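Blog > Money and Stuff > The price of a sweater

We use cookies to remember your preferences. Accept / Manage

Does the expensive sweater last longer?

I keep being told that it does. Spend more up front, wear the thing for a decade, feel good about yourself. My brother-in-law says it, the Sunday supplements say it, and so does the little card that came with the sweater I bought from Toseo last June for $162. The card says "a garment for life." It doesn't say whose.

I'd like to believe it. I have spent a fair amount of money trying to believe it. But when I go looking for proof, what I mostly find is people who sell expensive sweaters.

A reader, King-fai Ng, sent me a link to a survey that a shop called Bronadus put on its site. They asked 1003 customers whether they were happy with how their knitwear had held up, and nearly all of them said yes. Well, of course they did. These are people who had already paid. Ask me in the first month if my $162 was well spent and I'll say yes too, because the other answer makes me feel like a fool. I wrote to ask how long those customers had owned the sweaters. I got a discount code back.

What I can offer is my own drawer, and I know that proves very little. The Toseo pilled under both arms before the winter was out. The Dhillon one I bought at an outlet, marked down twice, has gone at one elbow but took five years to do it. And the best of the lot came from a church sale in Sturbridge and cost me two dollars. No label in it, so I can't even tell you what it's made of.

Maybe I got a bad Toseo. Maybe I wash things wrong – I'm told I do, mostly by people who also tell me wool never needs washing. I tried the airing-out method for a whole season and my wife asked me to stop.

I'm not saying cheap is better. I've had cheap ones that came out of the dryer fit for a doll. I just think price tells you what the store thinks you'll pay, and after that you are guessing. Turn it inside out and pull gently at the seams before you buy. That costs nothing and has saved me from two bad purchases so far.
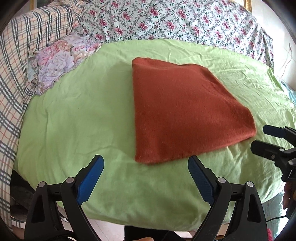
As for the card, I wrote to Toseo in the spring to ask what "for life" covers. They said pilling is a natural feature of fine yarn. So is a hole, I suppose, if you wait. I've asked them to look at it again and I'll post their answer if one comes.

Related posts
Do cedar blocks do anything?
The lifetime warranty on my suitcase
Extra-virgin, says who?
I read the mattress reviews so you can sleep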